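Priltmont Library News

Print this page | E-mail this page

Old computer drop-off returns in June

The library will take old computers again this June at the side door on Grorkdale Road. Desktops, laptops, servers and loose parts are all fine. Please leave printers and TV sets at home, as the county site handles those.

Last year's drop-off brought in 2544 pounds of equipment. Most of it went to Mavromatis Recycling, which pays us by weight. We used that money for the new chairs in the reading room.
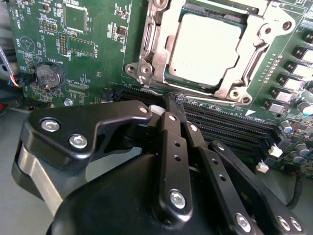
Before you bring a computer in, copy anything you want to keep. Photos and tax papers are what people most often forget. Sign out of your accounts too, and take any discs out of the drive. We can't return a machine once it has been checked in.

If you would like the hard drive wiped, ask for a yellow tag at the desk. Wiping is free for library card holders. A drive that no longer starts can't be wiped and will be shredded, and you can stay and watch if you want to.
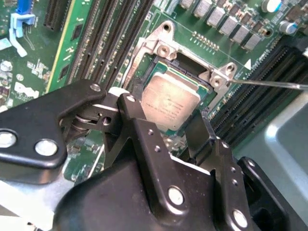

Machines in good shape go to the Enosari lending program, which has placed 37 laptops with families in town so far. The waiting list is still long. Power cords help a great deal, so please tape yours to the computer with your model number written on it.

Doors open at 9 a.m. and close at noon. Parking on Grorkdale Road is limited to 90 minutes. If you can't carry your equipment from the car, call the front desk and we will bring out a cart.

Print this page | E-mail this page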